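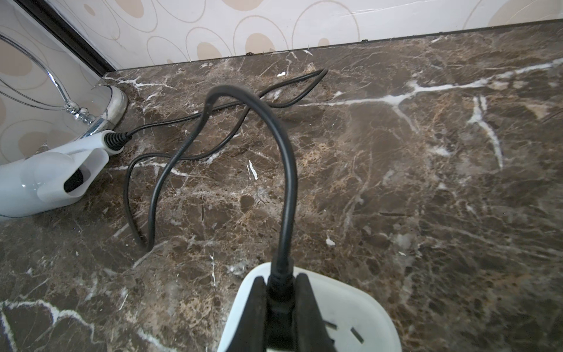
Brown marble counter and the circle wallpaper

Ticket: Volel internet radio drops the stream, presets lost after restart
Status: Solved
Opened by: Simone Pimentel
Product: Volel kitchen radio
Network: Kumorberg router, home broadband
Location: Cernwood

Original report

Hi all! First let me say I love this radio. I've had it since November and it has completely changed my mornings (I now know far more about Portuguese folk music than I ever planned to). But it has started doing something odd and I'd really like to get to the bottom of it.

The stream plays fine for 12 minutes, then goes quiet. The screen still shows the station name and the signal bars look full. If I press play again I get a "Connecting" message that never goes away. Switching it off and on brings the sound back, but then all 8 of my presets are blank and I have to add them again through Frota.

Already tried:
Different stations, high and low bitrate. Same result.
Another power outlet. Same result.
Playing the same stations on my phone over the same Wi-Fi. No trouble at all, played right through dinner.

Firmware says "up to date" when I check from the menu.

Reply from support

Hello Simone, thanks for such a clear report. Since the dropout comes at the same point every time, we'd like to look at the address the radio gets from your router. Please go to Settings, Network, Status and send us the line marked "Lease." Also, could you tell us whether your router uses one network name for both bands or a separate name for each?

For the presets, please check in Frota whether the radio shows as "Linked" or "Guest." A radio in guest mode only holds its presets until it loses power.

Update from Simone, 7:40 am

Okay, this is getting interesting! Frota says "Guest." I could have sworn I linked it when I set it up, but I changed my email address over the summer, so maybe that knocked it out. I've signed in again and it now says "Linked." Added one preset, pulled the plug, plugged it back in, and the preset was still there. So that's half of it fixed before coffee.

The lease line says 720 seconds. Is that short? It seems short!

The router uses one name for both bands.

Reply from support

It is short, yes, and it matches your dropouts exactly. The radio asks for a new address when the lease runs out, and on this firmware it can stall if the router moves it to the other band at that same moment. Two things to change on the Kumorberg:

Under LAN, set the lease time to one day.
Under Wi-Fi, turn off band steering, or give the slower band its own name and join the radio to that.

Restart the router first, then the radio, and wait 2 minutes between them.

Update from Simone, 9:15 pm

Did both! The lease page was hidden under "Advanced," and it was set to exactly the number you'd think. I have no memory of touching it – possibly left over from when we had a house full of guests and I was trying things out. I gave the slower band its own name and joined the radio to that one.

It has been playing all evening without a gap. A whole live concert, the interview afterward, and now some very late-night jazz from a station I found by turning the dial at random. All the presets are back too, and I moved the news down to the last slot where it belongs.

One small request while I'm here: could Frota let us drag presets into a new order? At the moment I have to delete and add them again, and I change my mind a lot.

Reply from support

Great news, and thank you for testing it so thoroughly. The stall at lease renewal has been logged with the firmware team, and your preset ordering idea has gone to the Frota group as a feature request. Marking this one as solved. Replying to the ticket will reopen it if the dropouts return.

Update from Simone

Still playing this morning. Thank you so much! If anyone else finds this thread with the same problem, check the lease time first, and check that you're linked before you type in all those stations again.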